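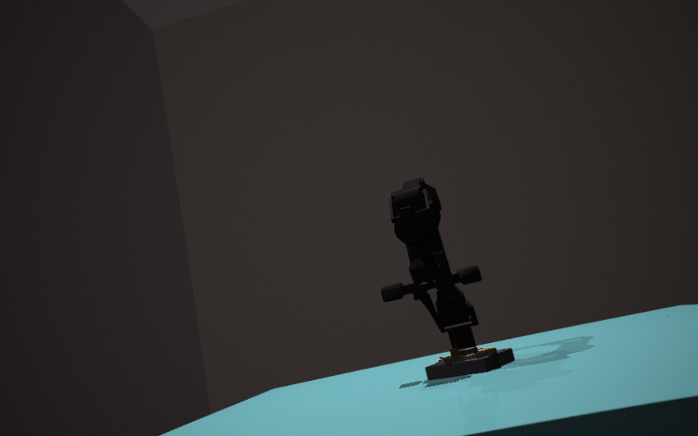 Omid Pakzadさんからは、そもそも革の手帳カバーにクリームなんて塗らなくていいんじゃないか、十年放っておいたけど普通に使えている、というメールをもらいました。うん、それも一理あるんですよね。なので今回のFAQは、そこから始めます。

ホーム 手入れ 縫い直し 道具 よくある質問 お便り

革小物の手入れ よくある質問
読了目安 4分

■ クリームは本当に必要ですか?

毎日触っている手帳なら、手の脂がそこそこ入るので、しばらく何もしなくても平気なことが多いです。Omidさんのカバーもたぶんそのタイプ。ただ、本棚に入れっぱなしのもの、暖房の風が当たる場所に置いているものは別で、わたしは去年の12月に祖父の札入れの折り目を割ってしまいました(泣きました)。触って「カサッ」とした感じがあったら塗る。わたしの基準はそれだけです。

■ どのくらいの量を塗ればいいですか?

文庫サイズのカバーなら米粒ひとつぶん。少ないでしょう? 最初は誰でも塗りすぎます。わたしも最初の一本はひと月で使い切りました。塗りすぎるとベタつくし、ペン差しのところがゆるゆるになるんです。指先にとって、まず手のひらでのばしてから革に移すとムラになりにくいです。

■ おすすめのクリームはありますか?

ふだん使っているのはSkindexの無色です。においが弱くて、夜に部屋で塗っても家族に文句を言われません。Olteckのほうはロウが多めで、ツヤは出るけれど薄い色の革だと少し濃くなります。キャメルの財布に塗って「あれ、こんな色だっけ」となったことがあるので、必ず内側の見えないところで試してくださいね。

■ 水ぶくれみたいな跡ができました

雨ですね。ヌメ革だとよくやります。固くしぼった布で全体を軽く湿らせて、跡のふちをぼかしてから陰干し。ドライヤーは絶対にだめです! 一度やって、縮んで手帳が入らなくなりました。完全には消えないこともあります。わたしのは半年たったら全体が飴色になって、どこが跡だったかわからなくなりました。

■ カビが生えたら捨てるしかないですか?

表面だけなら、外に出て乾いた布で拭き取って、風通しのいい日陰に数日。拭いた布は捨ててください。芯材のあるバッグで中までにおう場合は、わたしなら専門のお店に持っていきます。家で粘っても、においだけはなかなか抜けないので。

■ 糸がほつれてきました。自分で直せますか?

一、二目なら直せます。もとの穴を使って、針二本で両側から通していくだけ。糸はJafriの麻糸の細いほうを使っています。番号でいうと2203が生成り、2710がこげ茶。前に逆に書いてしまって、Wojciech Kurekさんに「届いたら真っ白でした」と教えてもらいました。すみませんでした、直してあります。

ほつれが角まで来ているときは、角の手前で止めずに、ひとつ先の辺まで縫い直したほうがきれいです。返し縫いは三目。余った糸はぎりぎりで切って、木工用ボンドをちょん、で終わりにしています。

■ コバがささくれてきたのですが

コバというのは革の切り口のことです。紙やすりを軽くかけて、仕上げ剤を薄く塗って、布でひたすらこする。これが楽しくて、つい全部の小物でやりたくなります。顔料で厚く塗ってあるタイプは、こすっても光らずに塗装がはがれてくるので、手を出さないほうがいいです。見分け方は、爪で軽く押してみて、ゴムっぽい弾力があれば顔料のほう。

■ 道具はいくらくらいかかりますか?

クリームと布と馬毛ブラシだけなら、そんなにかかりません。ブラシは靴用で十分です。わたしのはDresdaleの古道具屋さんの箱から掘り出したもので、もう18年使っています。毛先がだいぶ丸くなって、いまがいちばん使いやすいかも。縫い直しまでやるなら、針と糸とロウを足すくらい。菱目打ちは、もとの穴を使うかぎり要りません。

■ 手入れの頻度は?

わたしは年に4回くらい、季節の変わり目にまとめてやります。カレンダーに書いておかないと忘れるので、衣替えと同じ日に。よく使う財布だけはブラシを月一でかけます。クリームよりブラシのほうが大事だと思っているくらいで、縫い目のほこりを落とすだけでも糸のもちが違う気がします(あくまで気がするだけです)。

■ 合皮にも同じクリームでいいですか?

合皮にはしみ込まないので、表面がぬるぬるするだけです。水拭きして、から拭きして、おしまい。表面がポロポロむけ始めたものは、残念ながら戻せません。わたしも気に入っていたペンケースをそれで手放しました。

■ スエードの汚れはどうしたら?

専用の消しゴムでこすってから、毛並みにそってブラシ。クリームは塗らないでください、毛が寝てテカテカになります。消しゴムがなければ、食パンの白いところでもいけるという話も聞きますが、うちではまだ試していません。試した方、お便りください!

■ 古い革製品を譲り受けました。まず何をすれば?

ポケットの中身を全部出すところから。祖父の札入れからは映画の半券が出てきました。それからブラシ、から拭き、目立たないところでクリームの試し塗り。一晩おいて色が変わらなければ全体へ。急に折り曲げないこと、これだけは気をつけてください。乾いている革は、曲げたその一回で割れます。

お便りはいつも楽しく読んでいます。返事が遅いのはごめんなさい。次はベルトの穴あけと、金具の緑青の落とし方を足す予定です。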